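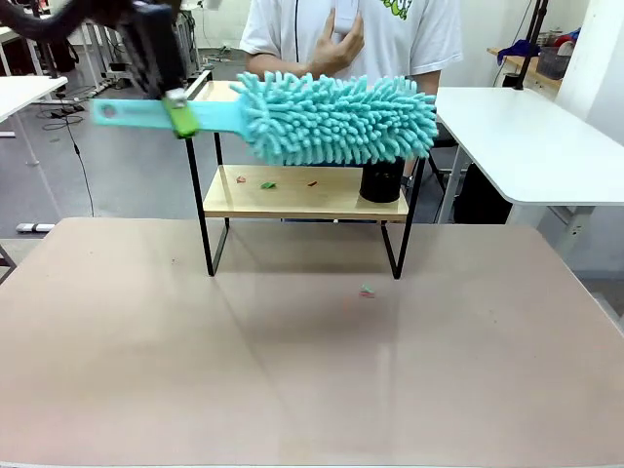
Grip slip on a dusting job rarely looks like much at first. Ours began as a handle that rotated a few degrees per stroke, until the duster was politely wiping the air. A flat plastic handle held near its middle by one gripper has all that fluffy head hanging out to one side, and the pad has to resist the twist on its own. The log, meanwhile, said "grasp OK" 16 times.

Posted by Zsolt Szénási, November

Start by stopping the arm. Support the tool before you open the gripper, or you'll be fishing it out of the scraps. Wipe the pad and the handle, then regrip and run 6 slow strokes with the shelf taken away. If the head droops, raise the grip force one step and repeat. Don't go straight to 100 per cent. I did, and the Brurania controller faulted with the jaws shut, leaving me to negotiate with a duster.

Still slipping? Use both arms, one on the handle and one on the head, and halve the speed.
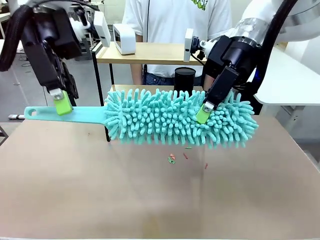

Emese Medve writes that two arms only move the trouble: if they drift apart, the handle gets pulled through the weaker grip. She sets a force limit on the second arm and lets it follow the first. Try that before step 2 of the Virkgate recovery routine, which reopens both grippers together.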